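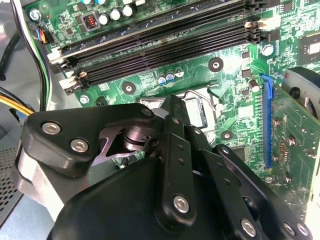 Memory has been the big story for the Erndale refurbishing bench since my February letter, and I'm happy to say it's mostly a good story. We'd been stuck for ages on desktops that came in from offices with hardly any memory in them, and the grant money finally let us buy modules in a decent batch instead of begging for odd ones. A lot of the cases we open look a lot like the gray one with the green board: one pair of slots with a module in it, the other pair sitting there empty with its latches ready and waiting. That is a cheap fix if you have the right part in the drawer, and now we usually do!

So, this is my second report on the grant, dated 15 Jul 2026, and I'll try to cover what you asked for on the form plus a few things that didn't fit in the boxes. (The box for "unexpected developments" takes two lines. I had more than two lines of those.)

## Where the numbers are

We've finished 378 desktops. Finished means cleaned, tested, loaded with the operating system, labeled, and either out the door or on the shelf with a name on it. The target for the whole grant is 1,000, so we're behind where a straight line would put us, and I'd rather say so up front than have you get out the calculator. The slow part was the beginning. We spent weeks building shelves and arguing over the test sheet, and those weeks don't show up as computers.

The pace now is a good deal better than it was in February. I don't want to promise the full number by the end date yet, but I do think I can give you a proper forecast in the next report, once we know whether the big Bruro donation is coming in one load or in dribs and drabs. Bruro is clearing out two floors of office machines, all the same model from what they tell me, and identical machines are a dream for us. You learn where the screws are once and you're done learning.

## What the bench work looks like now

Last time you asked me to say more about what happens to a computer between the loading door and the shelf, so let me have a go.

It gets a ticket first. Then the side panel comes off and somebody blows out the dust, which we do outside whenever the weather lets us. After that comes what we call the look-over, and I'm a big believer in the look-over. You check the capacitors for bulging tops or anything crusty around the base. You check that the board screws are all there (you would be amazed how many offices had a helpful person who put back three out of five). You check the slots for fluff and for bent or dirty contacts, and you make sure the latches still move the way they should.

Then we get to the processor. Anything that needs new thermal paste has its cooler taken off, and with the cooler gone you're looking straight down at the socket, the metal lever and that shiny processor lid. Old paste gets wiped away with alcohol, new paste goes on, cooler goes back. New people are always nervous about this step! I was too. Pongsak Suwannarat teaches it, and he has a rule that your first go is on a junk board from the practice bin, your second is on a junk board too, and only then do you touch something that's going to a family. We have not lost a socket since he started doing it that way, and we lost a couple before, so I'm leaving that one well alone.

After the paste comes the memory, then a test that runs overnight, then the drive wipe or replacement, then the software. The overnight test used to be our bottleneck because we only had two spots with enough outlets. You paid for the new power strips and the second row of shelving, and we can now run nine machines at once. It doesn't sound like much on a budget line but it changed the whole week for us.

## Spending

Memory modules were the largest purchase this period, followed by solid state drives and then the shelving and power strips together. All the receipts are in the folder I sent over with the spreadsheet. We came in under on tools, mostly down to Barbu, the hardware store across the road, letting us have a set of screwdrivers and trays at cost. We came in over on shipping. I had assumed most donors would drop machines off, and plenty of them have no truck and no intention of finding one.

I'd like to ask, officially, whether we can move what's left of the tools line across to shipping. It wouldn't change the total. If you need that on a separate form just send me the form and I'll fill it in the same day.

One purchase I'd do differently: the first lot of modules was a mix of two speeds, because that was what the seller had and the price was good. They work fine, but sorting them has eaten hours, and we had a stretch where machines kept coming back off the test shelf simply because somebody had paired a slow one with a fast one in a fussy board. Everything is now bagged by speed with a colored sticker, and the next order will be all one kind.

## Where the computers went

Most have gone out through Vukbridge, the family center, who handle the waiting list and do the sign-up with people. I can't say enough good things about them. They call us when something doesn't boot, they know which families already have a monitor, and they'll drive one over themselves if somebody can't get to the pickup. The rest went to the after-school room at the Erndale library and to a handful of people who came to the door and asked.

Returns have been low. The usual complaint is that it won't switch on, and the usual answer is the little switch on the back of the power supply. We put a note about it on top of every box and I've now made the note bigger. Of the real faults, memory that had worked itself out of the slot on the drive home was the most common, so we've added a step at the end: open the case one more time, press each module down until the latches are properly closed, give it a gentle wiggle, close up. It takes hardly any time and I wish we'd done it from the start.

## Training

The grant has a training piece and I'm proudest of this part. Our evening sessions have been full since spring. People come in knowing how to use a computer and never having seen the inside of one, and there's a lovely moment when somebody seats their first module and hears the click. (Then they want to do all of them, and you have to slow them down a bit!)

We've rewritten the handout twice. The first version was mine and it was far too long. Pongsak cut it to a single sheet with the steps in big type, and people use it, which mine can't claim. I've put a copy in the folder for you. We'd like to get it translated before fall, and if you know anyone who has funded that sort of thing before, I'd love an introduction.

## Problems

A few, and none of them scary.

Storage is tight. If Bruro sends everything at once we'll have to put some of it in the hallway for a while, and the building manager has said yes to that for a month and no longer.

We're also piling up boards that can't be saved. The recycler we were using stopped taking small loads, so they sit in crates under the bench until we have enough for a pickup. I've asked for quotes from two others and haven't heard back from either.

And the bench lamps are too bright and too low. You get a big white glare off the board right where you're trying to read the tiny print, and everybody ends up tipping the case around to see past it. I have diffusers on order. They're cheap, so I put them under supplies.

## Before the next report

The plan is to get the Bruro machines in and ticketed, place the new memory order, start a second training evening, and finish moving the test sheets from paper to the tablet. I'd also like to have you out here if you can manage it. Evenings are best, that's when the training group is in and the test shelf is full. Wear something you don't mind getting dusty and we'll hand you a screwdriver.

The signed form, the spreadsheet and the receipts are all in the shared folder. Call me if anything doesn't add up, I'm at the bench most afternoons and the phone is right there on the wall.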